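Hi Iddrisu,

Time for the mid-year note on the Grarnora after-school badminton club, and I'm happy to say it's mostly good news this time! The second installment of the grant came through in December, right when the gym rental was due, so thank you for pushing that along. I slept better that week.

Money first, because I know you'll scroll for it. We've spent $3,098 so far. The biggest chunk, $1,653, went to gym hours. Another $402 bought loaner rackets and a stack of kid-size shoes (feet grow faster than I budgeted for, so expect that line to go up). The rest is snacks, van gas and the insurance Cetico makes us carry. Receipts are in the shared folder, and Kári Lykkegaard has been through them twice.

Attendance dipped when the clocks changed and parents didn't love the dark pickup. We moved the start up to 3:30 and most of the kids came back within a couple of weeks. The older group is doing really well - two of them now run the warm-up on their own, and they're stricter than I am.
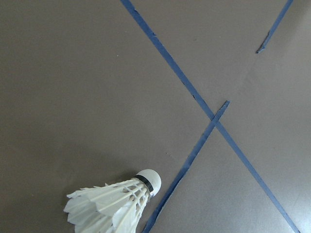

Serving has been my big project with the beginners. They all want to smash on day one, and then they can't get a rally started, so I gave the first twenty minutes of every session to short serves and nothing else. There was grumbling! I use blue tape strips and a white shuttlecock like those when I talk about where a serve should land, and it sticks with the little ones far better than me waving my arms and saying "shorter, shorter." By the holidays nearly all of them could get a rally going, and the grumbling has moved on to footwork.

Not everything went to plan. The friendly match with Stedia fell through when their bus broke down, and we haven't found a new date. I also promised you a girls-only hour by now and it hasn't happened. Strebel Hall has the right slot but wants a deposit I can't cover until the next installment. Could we move a little over from the travel line? We didn't use any of it, thanks to that bus.

Kári will send the sign-in sheets separately. If you want to come by and watch, wear sneakers - they'll put a racket in your hand.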